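Cendside cloth handling: software progress to 2021-12-07
Prepared for Trostgate by Dymphna Foley

1. Control
The gripper driver now runs its force loop at 300 Hz. Asif Jatoi moved the jaw limits into one config file, so both grippers read the same values.

2. Perception
The cloth edge detector was retrained on 40 labelled sequences. It still confuses folds in the green table cover with real edges — colour filtering helps with the blue cloth and will not help with a green one.

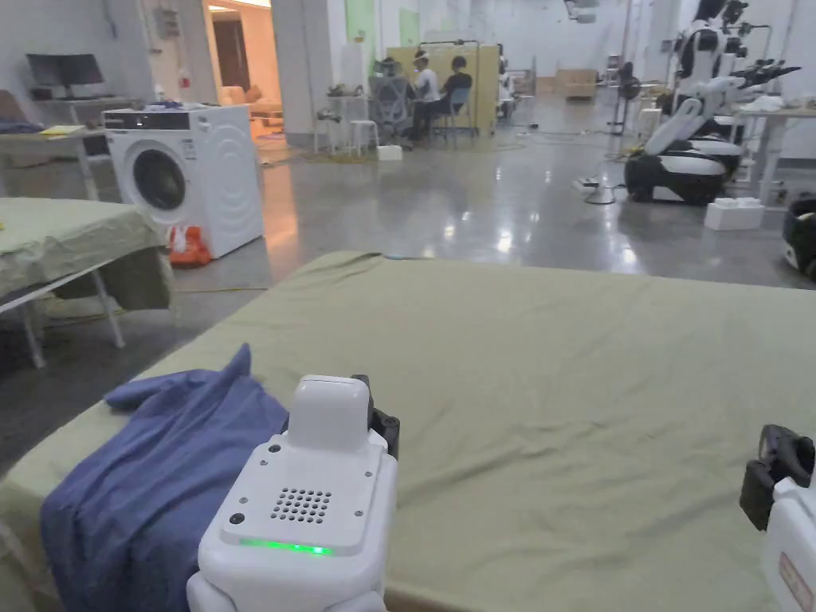
3. Planning
Grasp selection returns 13 candidates per cycle, ranked by distance from the nearest corner. Four regression tests fail after the merge. Eoin Coughlan is working through them.

4. Next period
Log replay tool, then the timestamp fault in the recorder.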